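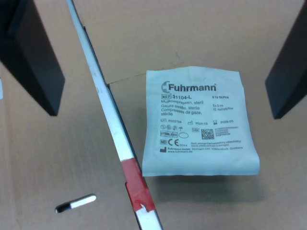

Binta Ibrahim has heard plenty of big promises about school robotics, and she doesn't believe most of them. She runs the Sunday club at Samley all the same.

"Parents hear 'robot' and think their kid will be hired by Christmas," she says. "Mostly they learn patience."

This term's task is sorting first aid supplies. I asked whether a person couldn't do it faster. "Of course. I could do it with my eyes shut."

Yuk-lan Peng, in her second year with the club, is no easier to impress. The group spent $700 on parts. "A flat packet is awful to pick up," she says. "They told us it would take a weekend. I'd like to know whose."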